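少采一点,采得难看一点

做示教采集这一行,大家最爱报的数字是条数。一个任务采了多少条,一天采了多少条,一个人一个班次采了多少条。开会的时候这个数字写在白板最上面,别的都写在下面,字也小一些。我做这件事有几年了,先是自己握着主臂一条一条地录,后来带人录,再后来给训练那边的人审数据。我的看法是,条数这个数字放错了位置,它应该挪到白板底下去,最上面该写的是另外一些东西。

先说一件具体的事。去年十一月我们给Rernila做一套双臂桌面任务,内容很普通,收拾餐具,把盘子归拢、叠放、递给另一只手。合同里写的是每个子任务500条有效示教。负责采集的是Kuldeep Rathore,他带着几个操作员,按时交了,每个子任务都满500,有一个还多出来不少,总共769条。训练的结果很一般。盘子放在平时那几个位置上,手臂做得很顺;盘子往桌沿挪一掌宽,夹爪就开始在盘边上方来回找,找几下,然后按照它记住的高度直接压下去。

Kuldeep把那769条调出来看,我陪他看了大半个下午。看到后面不用看画面,光看关节曲线就知道下一秒要干什么。同一个操作员,同一把椅子,同一种起手,盘子摆回去的时候顺手就摆回原来那个地方。操作员没有偷懒,他们反而很认真,动作越练越干净,每条用时越来越短,废条越来越少。可是对学习系统来说,后面那几百条和前面几十条几乎是同一条。

我后来跟好几家同行聊过,情况差不多。把条数当指标,人就会往快的方向走,快的办法就是重复。这怪不到操作员头上。你给他看的是计数器,他就对计数器负责。

有人会说,多采总没有坏处,重复的数据大不了训练时降权。这话我只同意一半。存储和算力确实可以想办法,但操作员的时间想不出办法。一个人集中精神握着主臂,能保持质量的时间一天就那么几个小时,过了以后手上会飘,眼睛也会飘。把这几个小时花在第四百遍相同的抓取上,就没有力气去做那些别扭的、要动脑子的姿势了。而别扭的姿势恰恰是最缺的。另外,重复的数据还会让模型对错误的东西产生信心。它见过太多次盘子在那个位置,于是盘子在不在那里,它都倾向于相信在。

那么该采什么?我说说自己现在的做法,不一定适合所有人。

第一,采之前先把摆放定下来,而且由采集员以外的人来定,或者由程序来定。人自己随机摆东西,摆出来一点都不随机。我们试过让操作员“随便放”,一个星期以后把初始位置画成点图,点都挤在右手最舒服的一小块地方,左上角是空的。现在我们每条开始前屏幕上给一个位置和一个朝向,照着摆就行。操作员一开始嫌烦,说摆东西的时间比录的时间还长。确实长。我觉得值。

第二,失手的部分要留。以前的规矩是掉了、滑了、碰歪了,这一条就作废,复位重来。现在的规矩是,只要没有撞桌面、没有触发急停,就接着做,把盘子重新夹起来,做完为止。这种条子难看,曲线上有个大疙瘩,交给客户看的时候客户会皱眉。但是模型在实际运行里一定会失手,它需要知道失手以后手往哪里去。全是一次成功的示教,等于只教了它走在路中间,它一旦偏到路边,就没有任何依据了。

保留失手和故意制造失手是两回事,这里我和Anikó Simon有分歧。她在Dellard做采集方案,主张专门安排一批“坏开头”,比如一开始夹爪就偏到盘子外面,然后让操作员纠正回来。我试过,有用,但是操作员演出来的失误和真实的失误形状不一样,演的时候人会提前知道要纠正,减速减得太早。她的回答是可以在起始位姿上做文章,让系统把手臂带到偏的地方,再交给人接管,这样人没有机会演。我觉得她这个办法比我的好,正在改。

第三,操作员之间要有差别,不要统一手法。很多团队会写操作规范,规定从哪个方向接近,夹在什么位置,抬多高。规范写得越细,数据越整齐,看起来越专业。我不反对有规范,安全方面的、夹持力方面的必须写。可是接近的路线,我宁愿少管。这里要承认一个代价:手法太杂,有的算法会学成几种手法的平均值,走一条谁都没走过的路,正好撞在盘子边上。所以少管的前提是训练那边用的方法能够处理多种走法。采集和训练如果分在两家公司,互相不说话,这件事就谈不拢。我见过采集方按整齐交货,训练方抱怨太单一;换一批,采集方放开了,训练方又抱怨太乱。两边说的都是实话。

第四,视角。双臂任务里腕部相机很重要,可是录的时候操作员通常看的是实物,或者看一个架在高处的全景画面,很少有人看腕部画面。结果就会出现一种情况,人看得清清楚楚,模型的输入里却什么也看不见,要么被自己的夹爪挡了,要么盘子已经滑出画面下沿。这种条子从人的角度看是成功的,从模型的角度看是一道没有题干的题。我现在审数据,先看腕部画面,再看全景。Bhupendra Mittal写了个小工具,放在Clukonik平台里,能把抓取前一小段时间内目标不在任何腕部画面里的条子标出来。第一次跑,标出来的比我们预想的多得多,Bhupendra自己都以为程序写错了,回去查了一遍,没有错。

关于相机还有一点要补充。换过线、拆过支架以后,一定要重新核对安装角度。腕部相机歪几度,人眼看画面根本察觉不到,数据里却等于换了一台机器。我们有一个星期的数据就是这么废掉的,换线的人在交接本上只写了“已处理”三个字。

第五,给每一条写一句话。不需要长,写这一条哪里和平时不同,没有不同就空着。Sunita Bisht是我带过的操作员里写得最好的,她的备注像这样:“左手先到了,等了一下右手”“盘子反光,看不准边”“今天的桌子被人推过”。最后这一句救过我们一次。那天上午的所有条子,桌面和机械臂基座的相对位置都变了,要不是她写了,要查很久。这些备注机器用不上,是给人用的。审数据的人每天面对几百条长得一样的曲线,没有这句话,不知道该从哪条看起。

备注这件事推行起来很难。计件的操作员不愿意写,写一句要耽误时间。我们后来把写备注的时间算进工时,情况才好一些。说到底还是钱怎么算的问题。

按条计价是整个行业的习惯,我认为大部分毛病都从这里来。按条计价,操作员就要快,领班就要满额,交货的公司就要数量好看,买数据的公司也乐意,数量写进汇报里最省事。每个环节都合理,合起来就是几百条一样的东西。Olumide Fashola在Bansal管采购,他跟我讲过他的难处:如果不按条买,按什么买?按覆盖程度买,覆盖程度谁来量?按训练效果买,训练做坏了算谁的?这些问题我没有完整的答案。我们和他们试过一种折中,按班次计价,每个班次事先约定一张摆放表,表上的格子填完就算完成,某个格子里多录的不计钱。效果比原来好,至少没有人再去刷同一个格子了。麻烦在于表要有人做,做表的人得懂任务,懂任务的人通常很忙。
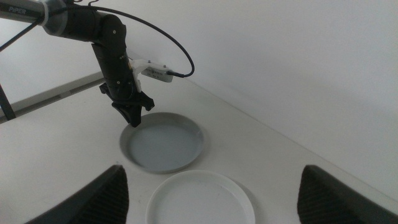
一个子任务到底要采多少条才够?
先按摆放表把每个格子采到一两条就停下来训练,看它在哪些格子上失败,再回去补那些格子。事先定一个总数意义不大,任务换了,夹爪换了,数字都要变。

这样做最大的阻力是排期。采集和训练来回倒,意味着操作员有时候要等,工位要空着,项目经理看着空工位会难受。一次采完,人撤走,计划表上很整洁。我们现在的安排是两个任务错开,一个在训练的时候采另一个,工位基本不空,代价是换台频繁,每次换台都要核对一遍桌面高度和相机。星期四上午固定用来换台,不排采集。

还有人问我,仿真数据越来越便宜,真机示教是不是迟早不用做了。我没有资格预测那么远。就我手上的任务来说,仿真在大范围摆放上帮了不少忙,在接触那一下帮得很少。夹爪碰到盘沿,盘子翘一下、转一点,这些小动作在真桌子上每次都不同。我倾向于把真机的时间集中到接触前后,大范围移动交给别的办法去补。这也是一种少采:条数没有变多,有用的部分变多了。

回头说Rernila那套任务。补采的时候我们没有再录500条,每个子任务按一张12行11列的表来,格子没有全填,够不着的地方划掉,留下能做的。操作员轮着上,同一个格子尽量由不同的人录,失手的留着。录得比第一次慢很多,单条用时长,Kuldeep头几天的日报很难看,他自己也有压力,来问过我要不要先拿一部分顺的条子把数字撑起来。我说不要。训练出来以后,桌沿那一圈好了很多,递盘子还是不稳,右手常常来得太早。我们怀疑是两只手的时间戳有一点偏差,也可能是示教里等待的部分被预处理剪掉了。剪掉静止段是个老习惯,为的是让数据紧凑,可是双臂配合里面,等本身就是动作。Sunita那句“左手先到了,等了一下右手”,对应的那一条我去找过,等的那一段已经被剪没了。

现在预处理的脚本改了,单臂任务照旧剪,双臂任务里只要有一只手在动,另一只手静止的段落一律保留。旧数据能恢复的在恢复,原始录像还在的那部分问题不大,只留了处理后文件的那部分就没有办法了。所以最后还有一条建议,原始数据不要删,硬盘比人工便宜。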